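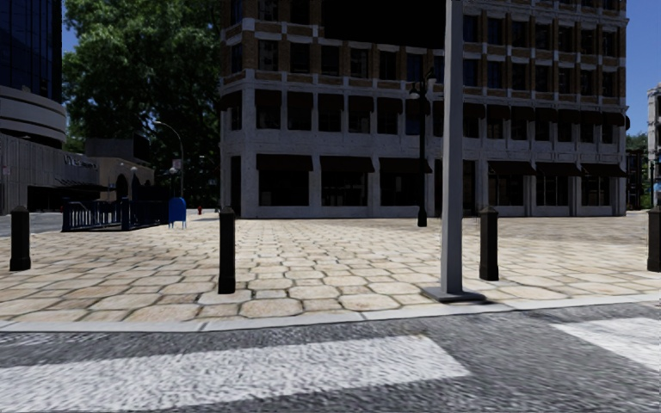
Paso de peatones y plaza pavimentada. Imagen generada por ordenador.

# Etirthorpe cierra dos tramos de su red de senderos hasta agosto

El servicio de senderos de Etirthorpe ha cerrado al tránsito dos tramos del itinerario costero que une la localidad con Cirstead. La medida afecta a los puntos kilométricos 3,2 a 4,1 y 6,8 a 7,3, donde la inspección de primavera detectó pérdida de plataforma y bloques inestables en el talud superior.

El itinerario parte del apeadero de Etirthorpe y alcanza su cota máxima, 274 metros, en el collado de Mustmont. Los dos tramos cerrados quedan en la vertiente marítima, con pendiente transversal acusada y drenaje deficiente. El informe técnico, firmado por la geóloga Ngan-ling Yang, propone la retirada manual de bloques, la instalación de 169 metros lineales de malla de triple torsión y la reposición de las cunetas.

Mientras duren los trabajos, los senderistas deberán utilizar la variante interior por Antal, señalizada con balizas amarillas. El desvío añade 50 minutos a la marcha en sentido Cirstead y no presenta pasos expuestos, aunque el firme es arcilloso y se vuelve resbaladizo tras la lluvia. No hay fuentes entre Antal y el collado.

El refugio de Mustmont mantiene su horario, con entrada a partir de las 15.00. Las reservas que incluyan el tramo costero pueden modificarse sin recargo en la oficina de turismo de Etirthorpe. El autobús entre las dos localidades conserva sus frecuencias y admite equipaje de mano – las bicicletas, solo en el primer servicio de la mañana.

«La variante es apta para cualquier persona habituada a caminar, pero conviene llevar calzado con suela marcada», indica Fotis Moschos, responsable de señalización. El acceso a los tramos cerrados se sanciona con 625 euros.

La reapertura está prevista para agosto, supeditada a una segunda inspección del talud.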